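Robotics Club > Mailing List > Build Threads

Re: sorting task, where are we

Pao-chu Tsai wrote:
> Can someone post where the arm task is at? The Bratbridge demo is in
> December and I still have to send them a task name and a one line
> description. Also do we use both arms or just the white one? Stiden
> team is asking because they want the rail after us.

Hi all, quick one, typing between classes.

Task name is "Snack Basket", put that on the form. One liner: arm picks packets off the table and puts them in the basket. White arm only for now. Black one stays on the rail, Chin-lung is still rewriting it's config so please don't unplug anything.

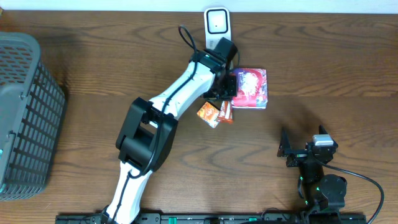
White arm over the table, red package and two orange packets by the gripper.

Numbers so far: 884 episodes in the Zaden folder, want 2,000 before we train again. Small orange packets are the hard ones, fingers close too high. If you have a shift do 20 of those first, then the bigger stuff.
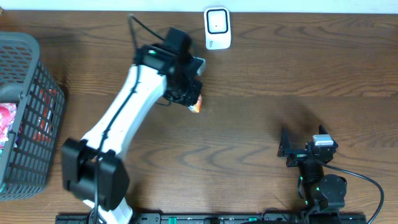
Grip width is saved as preset 17, use that and dont eyeball it. Basket goes on the left, same spot every time, match the tape measurements in the Tam notes. If you bump it start the episode over, don't nudge it back halfway thru.

Stiden can have the rail once we hit the 2,000. Pao-chu can you tell them? Need two more people for the 4 pm slot, reply here.

Chin-lung Siu

ps whoever has the spare USB cable, bring it back pls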